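Unit 6: Rigid Packaging and the Shelf Life of Pressurized Goods

Reading for this unit: course pack, pages 11 to 16. Bring a ruler and a calculator to the lab session.

1. What the package has to do

Most packages keep something out. Dust, water, light and insects are the usual list. A smaller group of packages has to hold something in, and the most common thing they hold in is gas. Soft drinks, shaving foam and tennis balls all belong to this group.

A pressurized tennis ball has a hollow rubber core filled with gas at a higher pressure than the air outside. Rubber is not a perfect barrier. Gas passes slowly through the wall, and the ball loses bounce whether or not anyone plays with it. If the space around the ball is kept at a similar pressure, there is little difference between inside and outside, and the loss nearly stops. The container is therefore part of the product until the day it is opened.

2. Permeation

Permeation happens in three steps. Gas dissolves into the inner surface of the wall, moves through the wall, and leaves from the outer surface. The rate goes up with the area of the wall and with the pressure difference across it. It goes down as the wall gets thicker. Temperature matters too: a warm warehouse shortens shelf life.

Metal and glass let almost no gas through. Plastics vary a great deal. For a plastic container, the maker picks a wall thickness that gives the shelf life the seller needs, and no more, because material is most of the cost.
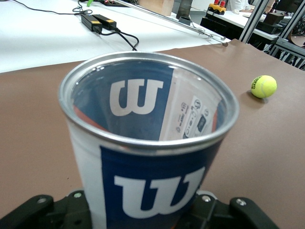

3. Seams and closures

In a well-made container the wall is seldom the weak point. Leaks start at the joints. A double seam is made by curling the edge of the end piece around the flange of the body and pressing the two flat together. A thin line of sealing compound fills the small gaps that are left. Seams are checked by cutting a section and measuring how far the two hooks overlap.

Easy-open ends have a scored line where the metal is thinner. If the score is too deep, the end may fail in shipping. If it is too shallow, the tab breaks off in the customer's hand. Once a scored end has been pulled it cannot be resealed. A plastic cap put on afterward keeps dirt out but does not hold pressure.

4. Case for discussion: Dravberg

The Dravberg plant fills 300 containers in each test lot. After a change of supplier, 6 containers in one lot were found to be soft. The walls were within limits. The seams had a short overlap on one side, which pointed to a worn seaming roll. Bumum, the new supplier, had shipped ends with a slightly different curl, and the old roll setting did not suit them.

Work out the failure rate for the lot. Then list the checks you would add at the filling line, and say which of them could be done without destroying a container.

5. Terms to know

Headspace: the part of a container not taken up by the product.
Flange: the outward edge of the body before seaming.
Countersink: the depth from the top of the seam to the end panel.
Score: the thinned line along which an end tears.

Hand in the Dravberg answers on one sheet at the start of the next lab. The seam section diagrams are due in March.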